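Hand-held gripper recording: how do you rota it, and what happens to the old job titles?

Asked in Workplace Automation > People and Rotas
Viewed 1,288 times

Question

I look after shift planning at a contract services site in Staltomton. We do room resets and light cleaning for serviced offices. The company (Wekdale) has started a programme in which cleaning staff spend part of the shift recording tasks with a hand-held gripper. The recordings go to another department and are used to train arms that are meant to take over surface wiping and restocking of washrooms and kitchenettes. Trials start in January.

I have three problems.

a) Staff are on a cleaning grade. The recording work has no grade. Payroll has it under "other duties", which was meant for things like waiting in for a delivery.

b) Output is measured in accepted recordings. A cleaner who was doing a full floor now does part of a floor and a number of recordings, and the floor target has not been changed. The supervisors' sheet shows everybody as behind.

c) Several people have asked me whether they are training their replacement. I don't have an answer I can give in writing.

Has anyone set this up properly? I am interested in the rota and the grading. I don't need advice on the equipment.

Dymphna Hayes

Answer 1 (accepted)

We have run the same arrangement at Dikow for two years, in a training flat and on live sites. Taking your points in order.

Grading. Write a separate task description and attach it to the existing grade with a supplement. We tried a new grade first and it was a mistake. People on the new grade lost their place in the cleaning rota, and when recording stopped for six weeks they had no hours. With a supplement they go back to ordinary work and lose only the supplement. Put the supplement on hours booked to recording. If you put it on accepted recordings, people will repeat the easy tasks, and you will have a large stock of soap bottles being moved from left to right and very little of anything else.

Rota. Book recording as a block and take the block out of the floor target. Our blocks are 2 hours with a break in the middle. The tool is held out in front of the body and the load is on the wrist and forearm. Before we limited the blocks we had complaints of sore thumbs from most of the team, and the cleaning they did afterwards was slower. Do not put a block straight before or after mopping or anything else with a long handle.

Setup time also has to be booked. The markers have to be put out and the tool checked, and blinds should be set the same way for the whole block. On our sheet this was missing for the first few months. It accounted for most of the shortfall that supervisors were reporting as slow working.

Rejected recordings. Decide who gets told and how. Ours came back as a percentage per person, on a list that was pinned up. We now send them back per task with the reason. The usual reason is that a hand or sleeve covered the object, and that can be corrected in one session if someone says so.

Replacement. I can only give you what happened here. Wiping of flat counters at one site moved to the machines. Taps, edges and anything behind the bottle stayed with people. No posts were cut. Two leavers were not replaced, and I would count that as a reduction even though it was not announced as one. Hours at that site moved from evening to early morning, and this mattered more to the staff than the machines did. Two of them could not do the early start because of school runs. If your management has a plan for shift times, get it before January.

Also ask for consultation minutes. If there aren't any, ask for a meeting so that there are some.

Solange Millet

Comment from the asker: Thank you. Setup is not on our sheet either. I have added it and will take the supplement proposal to payroll. The point about shift times I had not thought of.

Answer 2

depends on your contract. at Kaplan it's all "other duties" and has been fine. most of ours prefer it to doing toilets tbh. if you get to 100 accepted in a month you get a voucher

Comment from Solange Millet: A voucher per 100 accepted is payment by output. Check how it is treated for tax and holiday pay.

Answer 3

Regarding (b), if your rota software allows activity codes, create one for recording and one for setup and exclude both from the productivity report. Changing the floor target by hand every week will go wrong as soon as someone is off sick. If it doesn't allow codes, a dummy site works. We book people to a location called REC with a target of zero. It looks odd on the printed rota but the totals come out right.

I can't help with (a) or (c).

Attachment to Answer 1 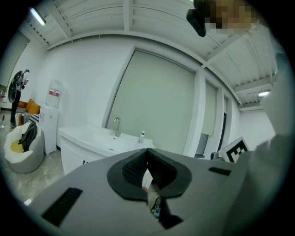 Hand-held gripper, vanity and water dispenser behind, marker board at right.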